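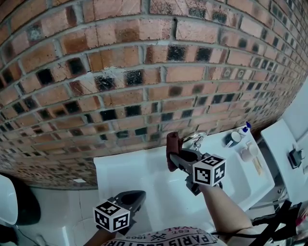
Skodel project: progress report to 5th February
Prepared by Emanuel Ardeleanu for the program manager

Summary

Collection of household cleaning demonstrations is on schedule. We hold 1,581 recorded episodes against a final target of 4,000. After checking, 1,360 of these are fit for training. The first policy trained on them has been tested on the bench arm, and the results are set out below. Spending is within budget.

Work since the December report

The December report covered kitchen benches and tables only. We have now moved to bathrooms, as agreed. The main task is wiping a basin with a cloth, including behind the tap and along the back edge where the basin meets the wall. Operators work with two hand-held grippers, each carrying a printed marker cube, and a head camera records the view. The path of each gripper is worked out afterwards from the cube.

Operators were asked to leave the rooms as they found them. Mugs, toothbrushes and bottles stay on the ledge, and the wiping goes past them. This makes for slower episodes but we think it is the right choice, as the kitchen data was too tidy and the policy suffered for it.

Data quality

We rejected 221 episodes. The most common fault was loss of the marker. When the operator reaches to the back of a basin, the wrist turns and the cube can face away from the camera for several seconds. Short gaps can be filled from the neighbouring readings. Long ones can't, and those episodes were dropped.

Glare was the second fault. White basins and chrome taps throw light back at the camera, and a washed-out cube face reads badly. Fixing the camera exposure at the start of each session has helped. Patterned walls were raised as a risk in the original plan, but they have caused no trouble so far — if anything, brick and tile give the head tracking more to hold on to than plain plaster does.

Results

We compared two versions of the policy. Dunis was trained on kitchen data alone. Bogdan was trained on kitchen and bathroom data together. Each was given the same 57 basin-wiping trials, with the cloth placed in the gripper beforehand. Bogdan was clearly better at keeping the cloth flat against the basin, and it knocked the tap less often. Both versions still struggle at the back edge. The arm tends to stop short of the wall, which we put down to the missing marker readings described above.

Neither version picks up a crumpled cloth reliably. We have left this out of the trials for now and will treat it as a separate task.

Changes to the plan

We would like to try a larger cube with a second one mounted on the opposite side of the gripper. The cost can be met from the existing equipment line. The Allow labelling tool also needs a small change so that reviewers can mark a gap without rejecting the whole episode.

Next period

Collection will continue in bathrooms, then go on to laundries. We will repeat the basin trials once the new cubes are fitted, using the same settings so the figures can be compared. A decision on the cube purchase is needed before the next round of sessions is booked.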